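Games Corner: Ring and Stick Evenings at Plevar House

December 2018

Since October the small games group at Plevar House has been trying table games which need a steady hand. The one that stayed with us is the ring and stick game. It is simple to explain and difficult to do well, and I would like to write a few words about it for the members who could not come yet.

You need a round base, a thin stick and 3 rings. We put the base on a white board, so that a ring which rolls away is easy to find again. The rings lie flat on the base, not too close to each other. The player must bring the stick through the hole of a ring, lift the ring and carry it off the base. If the ring falls on the way, it goes back and the turn passes to the next player.

Our first base was a smooth plate from the kitchen, and it was not a good choice. The rings were sliding in front of the stick and everybody became impatient. A dark base with a rough surface is much better, because the ring stays where you put it and the bright color is easy to see in the evening light.

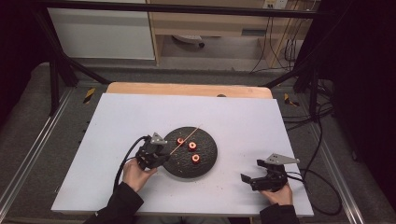 The stick should be thin, but it should not bend. We bought a pack of 400 sticks from the Upadhyay shop, and I think it will be enough for many winters. Please look at the ends before you play, as a few of them had small splinters.

For the rules we now follow the Urik version, with a small change of our own. In the original, a player may touch the base with one hand to keep it still. We allow this only in the first 2 rounds. After that the base must stay alone, and the game becomes more quiet - sometimes you hear only the heating. A full game goes to 11 points, one point for each ring.

Some members asked if the rings can be stacked. It is possible, and in Lollach they play it like this, but for beginners I would not recommend it. The upper ring always wants to fall, and then the lower one moves also. Better to begin with the rings apart, and to put them nearer to each other when the hand is more sure.

The game box is on the lower shelf, next to the dominoes. When you finish, please wipe the board with a dry cloth and put the rings back in their bag. We are still looking for a second base of the same kind. If you have one at home that you do not use, you can leave it at the front desk with a note for the games group.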